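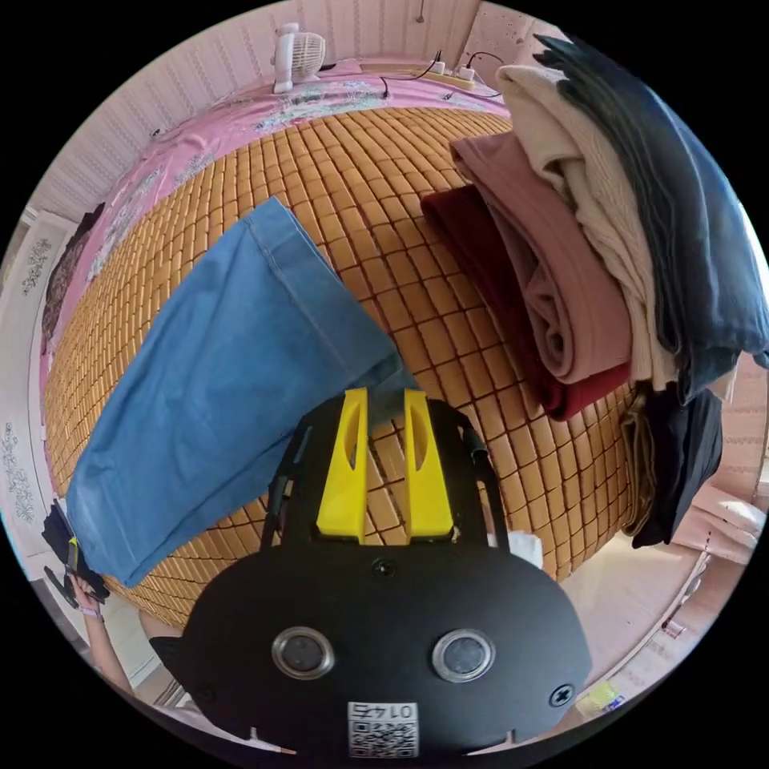 Reading time: 5 minutes

How to fold clothes on a bed with a bamboo tile mat

A tile mat is a firm, flat place to fold on. It does not sink in the middle the way a mattress does under a sheet, so creases stay where you put them and a pile stands up without leaning. It also has some drawbacks. The tiles are smooth enough that light fabric slides, and the gaps between them can catch a thread. This page covers folding a mixed load of jeans, sweaters and soft pants on a mat like this, and getting the piles from the bed to the drawer.

Before you start

Wipe the mat with a damp cloth and let it dry. Dust settles in the gaps between the tiles and comes off on dark clothes. Run your palm across the tiles in both directions. If you feel a loose cord or a chipped corner, cover that spot with a towel and work somewhere else on the mat.

Check that everything is fully dry, especially waistbands, pocket linings and the cuffs of knitwear. A damp waistband shut in a drawer will smell within a day or two.

Close zippers and fasten hooks. A metal zipper pull dragged across bamboo leaves a pale scratch, and it does not rub out.

Set up three areas

Use the middle of the bed for folding. Use one side for finished pieces. Let the other side and the far end hold whatever is still waiting. Clothes that are waiting can hang over the side of the bed if you run short of room, but keep them from touching the floor.

Sort by thickness before color. Jeans and heavy pants go together, then sweaters, then thin tops and pajamas. Thick pieces fold to a different width from thin ones, and mixing them is the usual reason a pile tips over.

Folding jeans

1. Lay the jeans flat across the mat with the back facing up and the waistband to your left. Left-handed people may want it the other way around.

2. Smooth the seat first, then each leg, working from the waist to the hem. Push down with a flat hand. Pulling on the hem stretches the leg and leaves the side seam twisted.

3. Fold one leg over the other so the hems line up. The back pockets end up on the outside.

4. The crotch seam now sticks out in a small point. Tuck it in so the long edge is straight.

5. Bring the hems up to just short of the waistband, then fold in half again. For a deep drawer, stop there. For a shallow one, fold in thirds after step 4 and stand the jeans on edge.

If a leg slides off the bed while you work, lift the whole pair and start again from step 1. Dragging it back by the hem pulls the rest crooked.

Elastic waistbands

Jeans with a gathered elastic waist need one change. The waistband is narrower than the hips when it relaxes, so the top of the pants will not lie square however much you smooth it.

Do not stretch the elastic flat to fold it. It springs back as soon as you let go and takes the fold with it. Leave it gathered, fold the legs together as above, and turn the waistband down over the seat by the width of the band. Then bring the hems up to meet that turned edge. The bulk ends up inside and the outside has a clean fold.
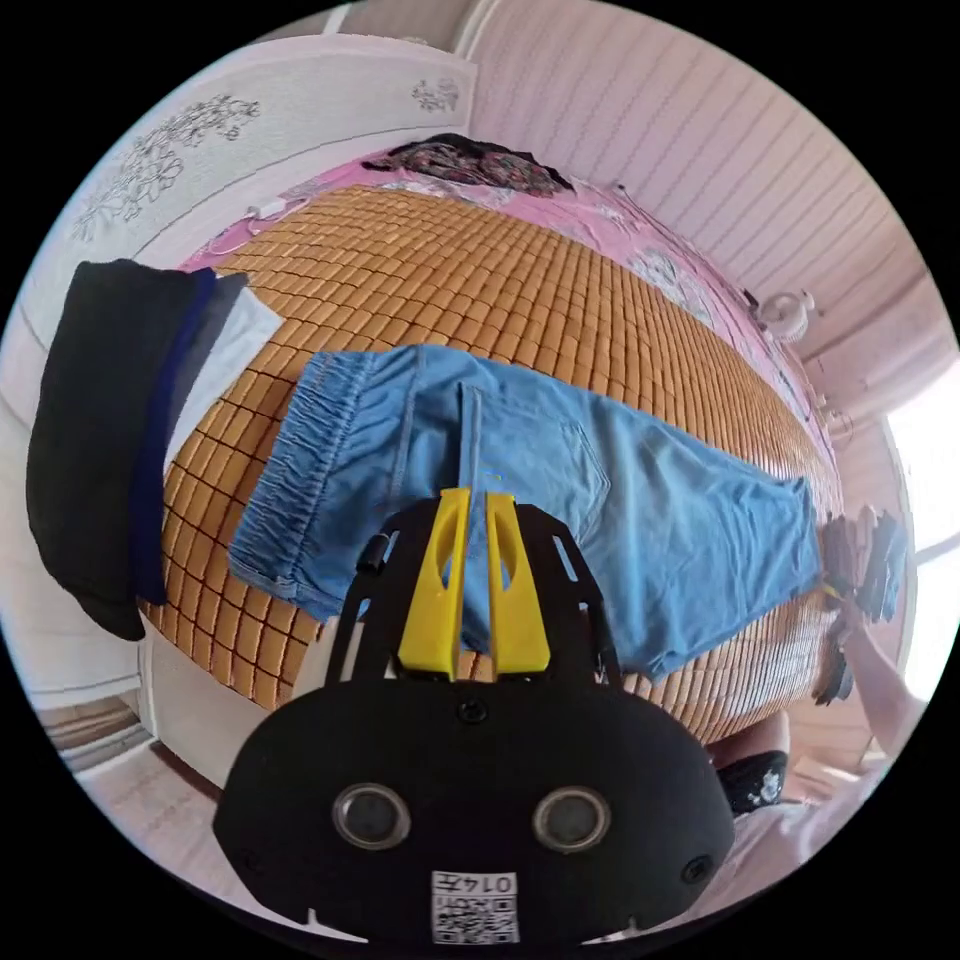
A reader, Trollex, wrote in to say that turning the band down made a lump in a shallow drawer, and that folding from the waist toward the knees first, then bringing the hems over the top, gave a flatter result. Both ways work. Use the second one if the elastic is wide or stiff.

Track pants

Slippery pants are the hardest thing to fold on a tile mat. Lay a cotton towel or pillowcase underneath so they have something to grip. Put one leg over the other, fold in thirds, and roll from the waist end if they will not hold. Pants with a stripe down the side are easy to line up: match the stripes and the legs are straight.

Sweaters and knits

Never hang a heavy knit over the side of the bed while it waits. The weight pulls the ribs long. Lay it flat, face down, and bring each sleeve across the back. Fold the sides in to the width of your pile, then fold up from the bottom once or twice. Keep the folds soft and do not press them.

Check the underside before you move it. If a loop has caught between two tiles, ease it out with a fingertip. Do not lift the sweater to free it.

Stacking

Build each pile with the heaviest and widest piece at the bottom and turn every fold to face the same way. With the folded edge toward you, you can pull out a piece without opening the one above it.

For a mixed pile, four pieces is a good limit. I go up to 8 for thin T-shirts. Beyond that the tiles are slick enough that the bottom piece starts to creep when somebody sits on the bed.

Keep the pile well in from the side of the mat. Piles near the edge slump over it, and then you are folding them twice.

Moving the piles

Slide one hand flat under the bottom piece and put the other on top. Lift straight up before you move sideways. If the drawer is in another room, carry the piles in a shallow box or on a tray.

Put jeans in first, toward the back. Sweaters go in last, on top or in their own drawer, with nothing heavy on them.

Cleaning up the mat

When the bed is clear, brush lint out of the gaps with a dry, soft brush, following the rows one way and then the other. Shake the mat outdoors if you can lift it. A full-size one is awkward, so take hold of two corners on the same side and fold it along a row of tiles. Bending it across a corner strains the cords.

Leave the mat uncovered for an hour before making the bed.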